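Destham Library Will Stay Open Later on Weeknights Through the Winter

29th October

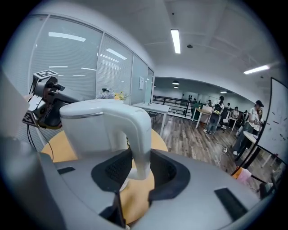 Readers in Destham who have grown used to being politely shooed out at closing time will have a good deal longer to linger this winter, after the town council voted to pay for evening hours at the public library on Kwon Street. The building will stay open until nine on four nights a week, starting with the first full week after the clocks go back and running until spring.

The change has been a long time coming. Back in July a petition went up beside the checkout desk, next to the jar of golf pencils, and by the time it was taken down it held 438 signatures, a fair number of them in crayon. Head librarian Heidrun Prantl carried it over to the town offices herself, in a tote bag, and sat through a very long discussion of storm drains before her turn came.

"I had my knitting with me, so I got most of a sleeve done," Prantl said. "But I was glad I stayed. They asked good questions, and you could tell that several of them had been in lately and had seen how full we get after supper time on the one late night we already had."

That one late night, which began as a trial two winters ago, has been drawing crowds that the reading room was never really laid out for. High school students take the long tables, the chess players take whatever is left, and parents with small children tend to settle on the carpet by the picture books and make the best of it. Spreading people over four evenings should give everyone a bit more elbow room, and it will also let the library bring back a few things it had to drop.

The first of those is the English conversation circle, led by Şengül Kaplan, which used to meet in the afternoons and lost many of its regulars when their work shifts changed. Kaplan said she has already heard from 26 people who would like to come in the evening, and she plans to split them into two groups so that the shy ones get a chance to talk. Tea will be provided, and anyone with a favorite cookie recipe is warmly encouraged to share the results.

Homework help is returning as well, under Hwa-young Woo, a retired math teacher who taught at the middle school for long enough that she is now seeing the children of her former students. She will be in the back study room two evenings a week, and no appointment is needed.

Council member Telmo Soler, who voted in favor, said the cost was modest next to what the town would get for it, and that he hoped the hours could be made permanent if the winter goes well. The council will look at the attendance figures in the spring before deciding.

The Fulent Road bus will still make its last stop outside the library shortly after closing, so those without cars should have no trouble getting home. The book drop stays open around the clock, as always. The new schedule is posted on the front door and at the Dresier Bakery across the street, and printed copies can be picked up at the desk.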